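Udstead cell – weekly inspection after the left gripper fault
Mar 20, 2022

What a satisfying fault to chase! The left gripper stopped closing at cycle 77 of a 400-cycle run, with no alarm raised at all. Cause found: a cracked strain relief on the Gruber cable. Replacement fitted and the arm is back in service.

1. Emergency stop, both arms
Pass. Lovely crisp response from each side.

2. Base bolts and rail
Pass. Marks on the bolt heads still line up.

3. Wrist cables, full reach
Pass with comment. Left one is new. Watch the loop above the wrist at full stretch – that is where the old one gave way.

4. Gripper fingers and floor
Comment. Small crumbs and white flecks on the floor near the shark toy. Sweep before the next run, please, and wipe the finger pads while you're in there.
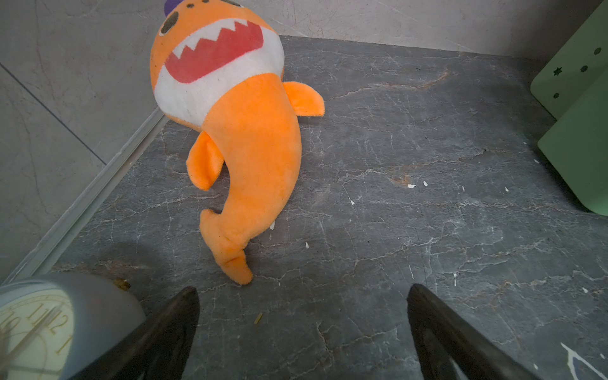
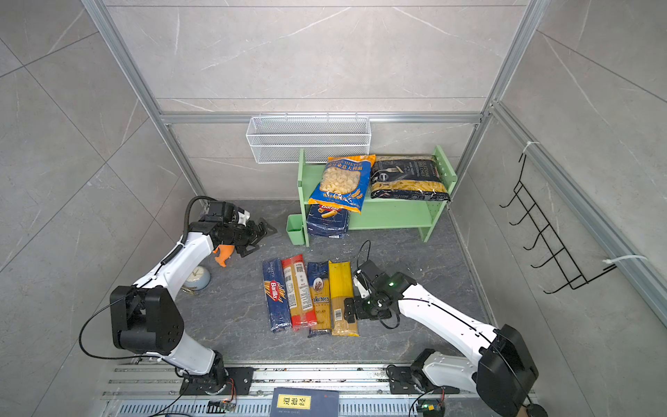
5. Loose items
Comment. Round clock is down on the floor by the left wall. Stand it up or take it out. The book on the rail between the two bases must come off before anyone powers up.

6. Speed limit
Pass. Held at 50 per cent until the Grudik log has been read right through.

7. Missing alarm
Fail. A gripper that won't close should stop the run, full stop. Raised with Trendstead, and I can't wait to see their fix. Stay beside the stop button until then.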